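Laltura Taven im Test: Räumt der jetzt bei mir auf oder nicht?

20. August 2022, von Liudmyla Stelmakh

Ich hab zwei Kinder, einen Hund und seit dem Frühjahr eine ziemlich große Schwäche für alles, was mir Hausarbeit abnehmen will. Saugroboter hatten wir schon drei (der letzte fährt immer noch, wenn auch schief), der Fensterputzer liegt im Keller, und jetzt also der Taven. Ein Greifarm auf Rollen, der Sachen vom Tisch nimmt und in eine Kiste legt. Mehr verspricht Laltura erst mal gar nicht, und das fand ich sympathisch!

Aufgebaut war er schneller als gedacht. Arm aufs Fahrgestell, Akku rein, App laden, fertig. Die App ist auf Deutsch, aber man merkt, dass da jemand übersetzt hat, der noch nie einen Tisch abgeräumt hat. „Objekt der Ablage zuführen“ steht da. Na gut. Dann will das Ding den Raum kennenlernen und fährt eine Runde, und zwar sehr gemütlich, ich hab in der Zeit die Spülmaschine ausgeräumt. Von Hand, versteht sich.

Was er kann: Weiches. Stofftiere, Socken, den Lappen vom Basteln. Unsere Plüschananas ist sein absolutes Lieblingsstück, die packt er am orangen Bauch und lässt sie sauber in die Kiste fallen. Packt er sie an den grünen Blättern, rutscht sie ihm manchmal weg und landet unter dem Tisch, und dort guckt er dann nicht mehr nach. Was runterfällt, gibt es für ihn einfach nicht mehr. Meine Kinder sehen das übrigens genauso.

Was er nicht kann: Gläser (finger weg, steht auch in der Anleitung), Papier, alles Flache. Ein Malbuch schiebt er so lange Richtung Tischkante, bis ich es rette. Löffel gehen, Gabeln eher nicht, da verhakt sich was zwischen den Fingern. Und gemusterte Tischdecken mag er überhaupt nicht! Auf unserer geblümten hat er stur nach den Blumen gegriffen. Auf einer einfarbig blauen war das Problem weg. Wer ihn kauft, sollte also gleich eine schlichte Decke mit einplanen.

Stühle sind auch so ein Thema. Stehen sie ordentlich rangeschoben, kommt er nicht nah genug an den Tisch, stehen sie kreuz und quer im Raum, sucht er sich einen Weg und gibt irgendwann auf. Am besten lief es, wenn ich vorher eine Seite frei geräumt habe. Ja, ich räume auf, damit der Roboter aufräumen kann. Mein Mann hat dazu nichts gesagt, aber sehr deutlich nichts gesagt.

Zur Lautstärke: ein Surren beim Fahren, ein Klacken beim Greifen, sonst ruhig. Nachts würde ich ihn nicht laufen lassen, tagsüber stört er mich weniger als der Kühlschrank. Der Akku hat bei mir 102 Minuten gehalten, einmal gemessen, mit vielen Pausen dazwischen. Geladen wird über ein Kabel, eine Station gibt es bisher nur als Ankündigung für Dezember.

Zum Vergleich hatte ich bei meiner Schwester kurz das Modell von Kuzmenko in den Fingern. Das greift kräftiger zu und kommt auch mit einer vollen Trinkflasche klar, ist dafür aber so breit, dass es bei uns nicht durch die Küchentür passen würde. Für eine Werkstatt oder einen Laden, wo immer die gleichen Teile am gleichen Platz liegen, würde ich eher das nehmen. Für eine Wohnung mit Kindern ist der Taven freundlicher, finde ich, und er bleibt brav stehen, wenn der Hund davor liegt.

Von mir gibt es 7 von 10 Punkten, zwei davon ehrlich gesagt für den Spaßfaktor. Den Tisch nach dem Abendessen macht er noch lange nicht, den Spielkram vom Nachmittag schon eher, solange es ein Teil nach dem anderen ist und genug Platz drum herum bleibt. 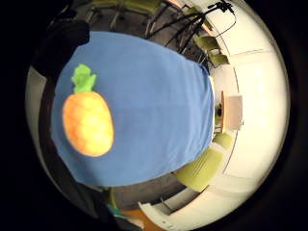

Ich behalte ihn jedenfalls erst mal und warte auf das nächste Update, da soll das mit den Gabeln besser werden. Wenn jemand von euch ihn schon mit Bauklötzen ausprobiert hat, schreibt mir bitte in die Kommentare, wie das lief!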